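Home | Getting Started | Setting Up | Care and Storage | Spare Parts | Contact

Varard Bank Angler's Guide
Section 4: Setting up the Nindside reel and rod for lake fishing

Read this section before you take the outfit to the water for the first time. It covers fitting the reel, filling the spool, threading the line and setting the drag. Casting is in Section 5. If you bought the Duan travel version, the rod comes in four pieces instead of two, but the steps are otherwise the same.

You will need the rod, the reel, the spare spool, your line, a pair of line clippers and a damp cloth.

4.1 Fitting the reel

1. Hold the rod butt with the guides facing down.
2. Loosen the locking ring on the reel seat until the hood slides freely.
3. Set the front of the reel foot into the fixed hood, then slide the moving hood over the back of the foot.
4. Tighten the locking ring by hand. Stop when the reel no longer rocks from side to side.

Caution: Do not use pliers on the locking ring. The threads will strip, and a stripped seat is not covered by the warranty.

4.2 Filling the spool

1. Assemble the butt section only. Leave the tip section in its sleeve.
2. Pass the end of the line through the lowest guide, from the tip side toward the reel.
3. Open the bail and tie the line to the spool with an arbor knot. Trim the tag end short.
4. Close the bail. Pinch the line lightly in a damp cloth ahead of the guide and start winding.
5. Stop after 21 turns and let the line go slack. If it springs into coils, turn the supply spool over and carry on.
6. Fill to the line marked on the spool lip. The standard spool holds 136 yards of 8-pound monofilament. The deep spool, part number 949, holds 226 yards.

Note: An overfilled spool throws loops on the cast. An underfilled one costs you distance, but it is the easier fault to live with on your first day out.

4.3 Joining the sections and threading the line

1. Push the tip section into the butt with the guides slightly out of line, then twist until they line up.
2. Open the bail and run the line through every guide, working toward the tip.
3. Pull a rod's length of line past the tip and close the bail.
4. Sight down the rod. If the line wraps around the blank between two guides, pull it back and thread it again.

Caution: Look up before you raise the rod. Stay well clear of overhead power lines, including on the path between the parking area and the shore.

4.4 Setting the drag

1. Turn the drag knob on the front of the spool counterclockwise until line pulls off with almost no effort.
2. Have a helper hold the line, or tie it to a fence post. Stand back a few paces and lift the rod as if a fish were on.
3. Tighten the knob a little at a time until the rod bends well into its middle before line slips.
4. Check that the line comes off smoothly. If it jerks, see Section 7, Cleaning the Drag Washers.

Note: Fionnuala Egan, who tested the Nindside on stocked trout lakes, sets hers looser than this and adds pressure with a finger on the spool. Either way works. Back the drag off completely before you put the reel away – the washers flatten if they are left under load all winter.

4.5 Before you leave home

Check your license and the rules for the lake you plan to fish. Some lakes are reached across private land, and a gate that was open last season may be locked now. Call ahead if you are not sure of the route. Keep to the marked trail and leave gates as you find them.

Pack the spare spool in its pouch and the clippers where you can reach them with one hand. Line trimmings go home with you. 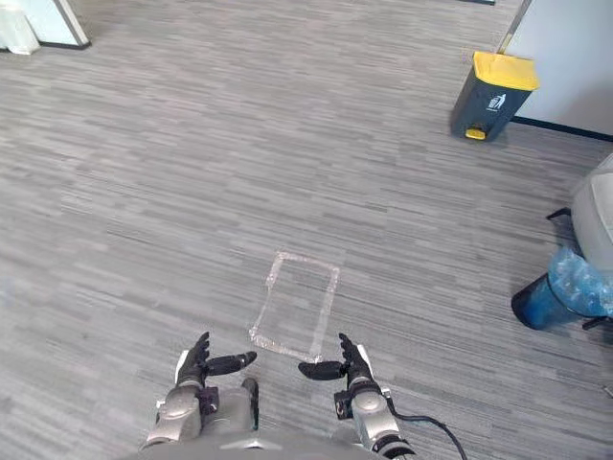
If a part is missing from the box, write to Hanneke Coppens at the Hustside parts desk and give the number stamped on the reel foot. Orders received by noon on Wednesday go out the same week.

Last updated: March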